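Shona Halliday sews on the top floor of an old feed store in Firnbridge, and by the time I get up the stairs she has already pulled four quilts off the shelf to show me. "Sit anywhere, move the fabric, it doesn't bite," she says, and then she's off, talking about stripes.

She came to quilting through bed covers. Her first was a full-size one for her niece, made from shirts, and it took her most of a winter. "It was crooked as a dog's hind leg and I loved it. I still love it! She took it to college and it came home with a burn mark from a hair iron, and I thought, good, it's being used."

That's a big thing with Halliday. She wants covers to be slept under, sat on, dragged out to the porch and washed a lot. She has no patience for quilts that live in a cedar chest. When I ask how often a cotton cover can go through the machine she laughs and says hers go in every other Saturday, cold water, and hang over the stair rail to dry.

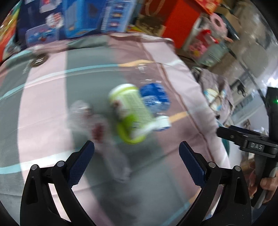
Color is where she really gets going. She learned most of what she knows from Humaira Memon, who taught evening classes in the same building and made her students work with two colors for a whole term. "I was furious," Halliday says. "I wanted all of it, the reds, everything. Then in May she let us add a third and I just about cried, because I could finally see what it was doing to the other two."

These days she starts with the dull shades. Grays, browns, a washed-out green if she can find one. The bright bits go in last and they go in thin. "A half inch of orange is plenty. You put in three inches and that's all you'll ever look at."

The biggest thing she has made is a king-size cover called Mondodmont, after the street she grew up on. It has 981 pieces, and she knows this from the notebook she kept beside the machine - each strip went down in pencil as she sewed it. Her friend Talha Sethi did the quilting by hand and spent 210 hours on it. "He sent me a photo of his thumb," she says. "I sent him a pie."

I ask what she would tell someone starting out, and she goes quiet for the first time all afternoon, smoothing a seam with her fingernail. "Press your seams," she says. "And make it for a bed you know. Go measure the bed!"

She's cutting strips for the next one now, a twin for Liya Wako down the hall, who has asked for blue.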